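The hand budget moved again this month. Sterari quoted a lead time of 17 weeks on the multi-fingered pair, so the order has to go in before December or the bench work slips to spring.

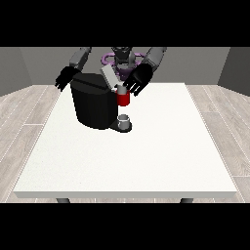
Coffee machine task in simulation, right hand near the red mug.

Simulation stays on the existing workstation - no new spend there. I've put 4 spare fingertips on the list and left the Clevusora service plan off until Mirjana Popescu sends the terms.

We use cookies to improve your experience. Accept | Manage settings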